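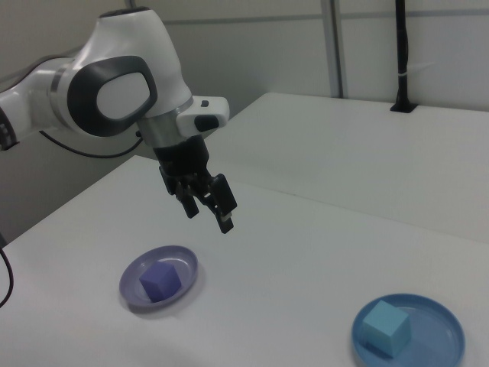 Fig. 1. Two-plate sorting task, fixed camera view. Gripper open over the lavender plate; each cube on the plate of its own color family.

From: Rosângela Meireles
To: Briderus manipulation list
Date: 24/06/2024
Subject: Re: Success criterion for the two-plate task

Dear colleagues,

Thank you for the comments on the Skadumness report. The question below was raised by the Kyriakidis group, and I reply to the full list as it affects the July release.

> In Section 2 you state that a trial is scored as correct
> when each cube lies inside the rim of the matching plate.
> Is a cube that rests at an angle to the camera accepted? And
> does the scoring depend on the final arm position?

A cube is accepted in any orientation, provided that it lies wholly inside the rim. Rotation is recorded but carries no penalty. The arm position is not scored, but the gripper must be open and empty in the last image. Figure 1 meets both conditions.

The policy was trained on 400 demonstrations and evaluated over 457 trials. In 12 of these the two human raters disagreed, in most cases over a cube touching the rim. Those trials were counted as failures in the results table, and we propose to keep that rule.

The Dromon baseline was scored before the rule on the open gripper was adopted. Its results will be rescored from the stored images, and the revised table will be sent to this list. Groups that wish to have their own runs included should use the same criterion and submit the last image of every trial, failed trials included.

Yours sincerely,
Rosângela Meireles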